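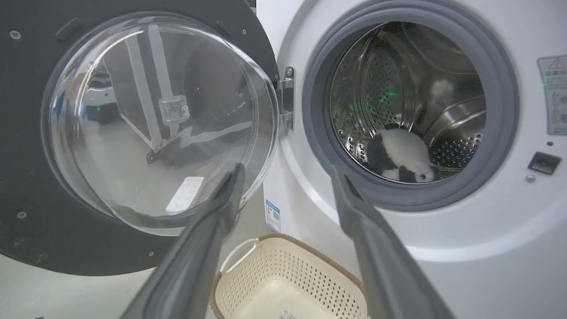 Chapter 6
Pacing and Energy Supply in Endurance Exercise

6.1 Introduction

Chapter 5 treated strength as the capacity of a muscle to produce force in a single effort. Endurance concerns the capacity to keep producing a much smaller force over a long period. The two are related, and a stronger runner may use a smaller share of available force at each step, but the limits on performance differ. This chapter deals with the supply of energy during prolonged exercise and with the way an athlete distributes effort between start and finish.

Readers should be familiar with the terms oxygen uptake, lactate threshold and stroke volume, all defined in Chapter 3. The calculations in Section 6.4 require only arithmetic.

6.2 Fuel and duration

Working muscle draws mainly on carbohydrate and fat. Carbohydrate is stored as glycogen in the muscles and liver, and the store is limited. Fat is stored in far larger amounts but yields energy more slowly. At low intensity, fat supplies a large part of the demand. As intensity rises, the share taken from carbohydrate rises with it.

The practical effect is that pace determines how long the glycogen store lasts. An athlete who starts a long event well above sustainable pace spends carbohydrate early and must slow down later, often sharply. Eating or drinking carbohydrate during the event delays this point. The rate of absorption from the gut sets an upper limit on how much can be replaced.

6.3 A worked case

The case used throughout this chapter is a cyclist, Eoin Mulcahy, preparing for the Distetden road course in November. He rides a stationary test at a constant power of 300 watts for 90 minutes. Mean heart rate over the first half of the test is 148 beats per minute. In the second half heart rate climbs steadily although power does not change.

This upward movement is called cardiovascular drift. It is linked to fluid loss, a rise in body temperature and a fall in the volume of blood moved by each beat. A rider who holds heart rate constant will therefore lose power as the session goes on. A rider who holds power constant will see heart rate rise. Neither measure is sufficient alone, and training plans should state which one governs a given session.

6.4 Work and average power

Mechanical work equals power multiplied by time. For the test above, 300 watts held for 5,400 seconds gives 1,620 kilojoules. The energy used by the body is several times greater - most of it is released as heat.

Average power conceals variation. Two rides with the same average may differ widely in strain if one includes repeated hard efforts. Section 6.5 introduces a weighted average that allows for this and applies it to the climbs on the Distetden course.

Key terms: glycogen, cardiovascular drift, mechanical work, weighted average power, even pacing, negative split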